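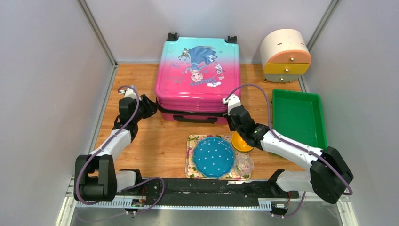 Gerero bench kit: buying and planning notes

README for the planning folder. Last updated 2025-02-07 by Thitima Ruangrit.

What's in this folder

We're planning a second two-arm bench, and I'm very keen to get it right this time! The first one grew bit by bit, with orders going out whenever somebody noticed a gap. These notes set out what we own, what we want to buy and which questions are still open, so that anyone in the group can pick up the order forms without having to come and find me.

kit_list.csv – every item on the first bench, with supplier and order code
budget_second_bench.csv – planned spending, one line per item
props.csv – household objects used in the tasks
quotes/ – PDFs from suppliers, named by firm
layout/ – bench drawings, with the rail and wall positions

What the benches are for

The group's project is called Butden. It covers ordinary household jobs done with two arms: packing a case, putting crockery away, folding towels, fetching things out of drawers. Everything on the shopping list should serve at least one of those jobs. If you'd like to add something exciting (please do, I love these requests), put the job next to it in the notes column.

Budget lines

The second bench has 70 lines in the budget file, and 30 of them are small props. The props cost very little next to the arms, but they take up a surprising amount of ordering time, so start them early.

Arms and grippers: Bozsik has quoted for a matched pair, with mounting plates included and spare gripper fingers as a separate line. I've kept the spares in. Fingers wear, and a bench waiting for a tiny part is a sad sight.

Rail: Skiltar can cut to length. Their price for one long rail is 343 euros, or 602 euros for two ordered together. I'd go for two, as the third bench is already being talked about and the drawings are the same.

Walls and posts: plain, pale panels, as before. The left one must lift out without tools on the new bench. Please check this on the drawing before you sign it off.

Cables: order longer than the drawing says. The arms need slack at full reach, and the purple sleeving makes the runs easy to follow when you're checking for snags. 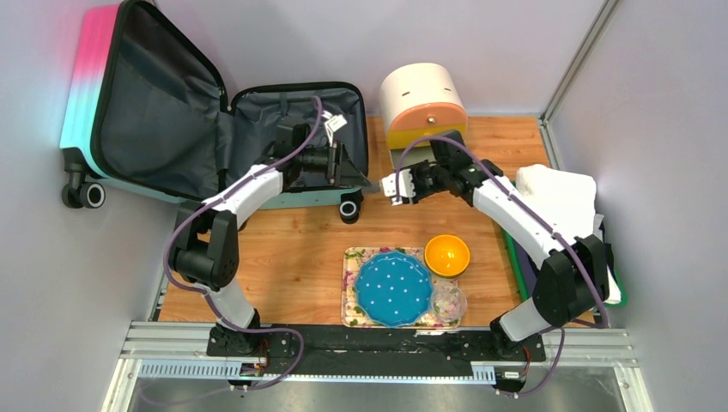 Do we need to buy a suitcase of the same size for the second bench?
Buy a smaller one if you can find it, because an open lid takes up a lot of the table and the new bench will be slightly shallower.

Choosing props

Go for real things from real shops. Polka dots, scalloped edges, cartoon lids – all welcome! Patterns and bright colours make the collection much richer, and the clear glass bowls are worth having too. Buy two of anything breakable. Soft items such as towels should be bought as a set, with the wash label kept in the props drawer.

Still open

– Delivery date for the arms. Bozsik says March, but not which week.
– Whether the bench top can be the same wood as the first. Two samples are on my desk.
– Who pays for the spare rail if the third bench is delayed.
– Power sockets on the window side. I've asked for a price and heard nothing yet.

Changing these files

Add new lines at the bottom of the CSV and leave the old order codes alone, even for items we've stopped buying. Prices go in euros without tax. Put your initials in the last column, and send me a message if a change adds more than one line to the arms section.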